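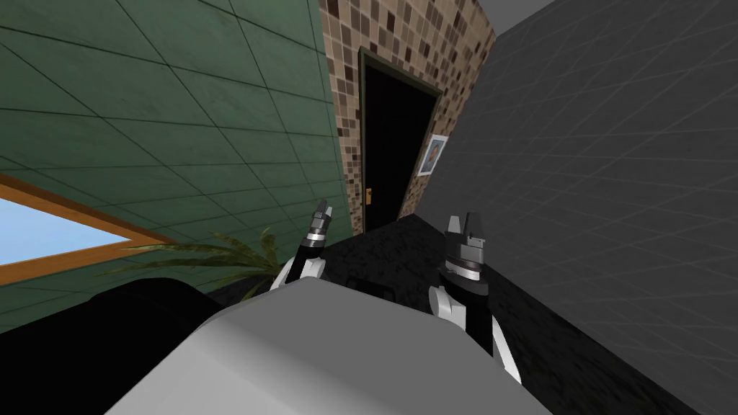

Una habitación con las paredes torcidas y una puerta oscura, dibujada por ordenador.

¿Seguro que ves lo que crees ver?

Mucha gente dice: «Lo he visto con mis propios ojos». Suena convincente, pero conviene desconfiar un poco. Tus ojos recogen luz y poco más. El resto lo pone el cerebro, y el cerebro hace trampas.

Inclina la cabeza hacia un hombro. ¿Se ha caído tu casa? No. Dentro del oído tienes unos canalitos llenos de líquido que avisan al cerebro de que te has movido tú – y él corrige la imagen casi sin que te enteres.

En las casas inclinadas de las ferias pasa lo contrario. El suelo está en cuesta, pero las paredes se construyen a juego, y el cerebro decide que todo está recto. Entonces una pelota parece rodar hacia arriba. En la feria de Nisau un cartel hablaba de «fuerzas misteriosas». ¿Qué fuerzas? Nadie las explicaba. Con un nivel de burbuja se acabó el misterio: la pelota bajaba.

También habrás oído que solo usamos una pequeña parte del cerebro. Es falso, aunque se repita mucho.

Haz la prueba

Necesitas 2 lápices iguales y una hoja. Dibuja dos rayas que se junten por arriba, como las vías de un tren. Pon un lápiz atravesado cerca de la punta y otro abajo. ¿Cuál parece más largo? Ahora mídelos con una regla, y no te fíes de mí tampoco.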